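Flumia: uma conversa com a realizadora sobre silêncio, água e um filme que quase não saiu

Cheguei atrasada à conversa, confesso, e cheguei ainda com o filme colado à pele. Tinha visto "Flumia" na véspera, numa sessão com meia dúzia de pessoas, e passei a noite a pensar naquela travessia do rio (quem viu sabe qual é). Por isso a primeira coisa que fiz, antes sequer de pedir café, foi perguntar-lhe pelo barco.

"Toda a gente me pergunta pelo barco!", riu-se ela. "O barco era a coisa mais barata do filme inteiro. Caro foi esperar pelo nevoeiro."

Para quem ainda não apanhou o filme: é a história de duas irmãs que voltam à aldeia de Pekis para vender a casa do pai e que passam o filme quase todo sem falar do pai. Falam de telhas, de notários, do preço do gasóleo. A mais velha cozinha sem parar, a mais nova fuma às escondidas aos quarenta e tal anos, e eu, que tenho uma irmã, ri-me em sítios onde acho que não era para rir.

Perguntei-lhe se o silêncio já estava no guião. "Não, o guião tinha imenso diálogo. Tinha uma discussão de 12 páginas na cozinha, com gritos, com um prato partido, tudo. Ensaiámos aquilo durante dias e as duas atrizes eram ótimas, e eu ia para casa maldisposta. Depois pedi-lhes que fizessem a cena só a descascar batatas. Ficou essa."

E ficou muito bem - é para mim a melhor cena do filme, e digo isto sendo pessoa de gostar de uma boa gritaria no cinema.

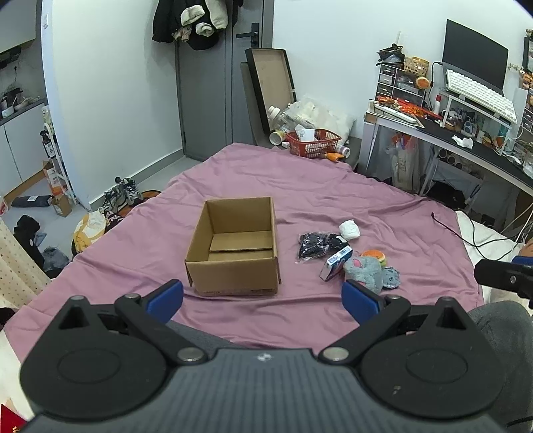

A casa do pai é outra personagem, e foi por aí que a conversa se demorou mais. Ela queria divisões a meio de serem desfeitas, aquele estado em que já não se vive ali mas também ainda não se saiu. Uma caixa de cartão aberta em cima de um lençol cor-de-rosa arroxeado, todo enrugado, e pronto, qualquer pessoa que já tenha esvaziado uma casa sente um aperto. "O cartão é terrível", disse-me. "Um móvel antigo o espectador acha bonito. Uma caixa sem tampa faz logo pensar no que vai lá para dentro." Lembrei-me do plano em que a irmã mais nova abre a gaveta do pai, olha durante uma eternidade e volta a fechá-la. Nunca chegamos a saber o que lá está. Perguntei, claro. Não me disse!

O filme demorou 8 anos a fazer, entre a primeira versão e a estreia. Pelo meio houve "Samuel", a curta que a deu a conhecer, e houve a Clindis, a produtora que pegou no projeto quando já estava toda a gente a aconselhá-la a desistir. "Leram o guião e fizeram-me só 2 perguntas. Uma era sobre o cão."

O cão, aliás, foi cortado. Eu fiquei com pena e disse-lho. Ela também ficou, parece que era um animal cheio de talento, mas roubava as cenas todas e desaparecia quando era preciso repetir.

Falámos ainda do som, que para mim é metade do filme. Aquela água que se ouve sempre ao longe, mesmo dentro de casa, mesmo à noite. Pensei que fosse gravada no rio e não é: "O rio verdadeiro soava a autoestrada. O que ouves é uma levada, gravada às seis da manhã, com o som muito baixinho. Na montagem havia quem me pedisse para subir e eu descia."

Quis saber se lia as críticas. Lê todas, incluindo as más, e sabe de cor uma que chamava ao filme "uma longa visita imobiliária". Achou graça, com alguma demora. Eu tenho uma queixa minha, já agora, e fiz-lha ali mesmo: o final no notário pareceu-me apressado, depois de tanta paciência. Ela encolheu os ombros e respondeu que os notários são assim, que uma vida inteira se assina enquanto alguém procura uma caneta. Não fiquei convencida, mas vou rever.

Quanto ao próximo, está a escrever. É uma comédia, passa-se toda num casamento e desta vez falam muito. Pedi-lhe que deixasse entrar o cão e ela prometeu pensar nisso.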